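The Gray Towel: A Small Gallery

Posted by Maëlys Leclerc, September 2, 2018

I own 25 dish towels, and I have opinions about one kind. Gray, nubby, thin white stripes, bought by the stack from Gronik at a price that suggested they were glad to see them go. They dry glasses without leaving fluff and hide coffee stains better than I deserve. What follows is a small tribute to a corner of the linen drawer that gets very little press. Click any picture to make it larger, if your evening is that free.

1. Held up by a pinch

Pick one up by a single point and the stripes stop being stripes. They turn into long, lazy curves that all head for the spot where it's held, like a weather map for a very dull country.

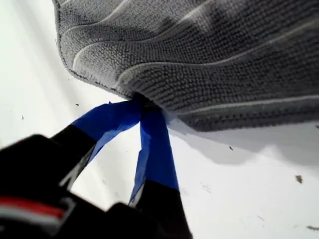 2. Folded over, more or less

My grandmother folded towels so the edges met. I fold them so that the subject is closed. The wavy bands go their own way along the fold, and I have made peace with that.

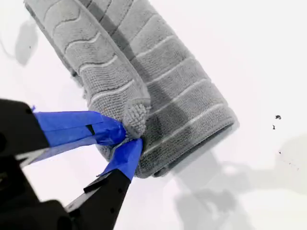

Gray towel, one corner pinched, two layers showing.

3. Flat on the table

The lengthwise look, with the stripes running across like ruled paper. I have been tempted to write the shopping list straight on the cloth. One end always wants to lift a little, and ironing a dish towel is where I draw the line.
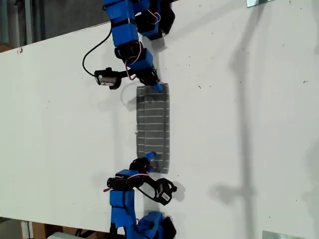

Dark gray with thin white lines, white tabletop, long shadows.

4. At an angle

Squaring a towel to the table is for people with guests coming. Mine go down crooked and stay crooked, and the texture looks just as good on the slant.

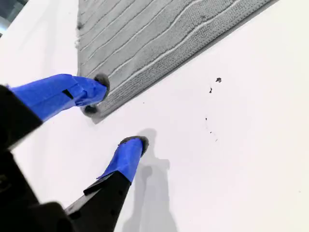
Santino Godoy: Lovely pile on these, but please tell people to skip the fabric softener. I softened a whole batch in March and they've been pushing water around the counter ever since.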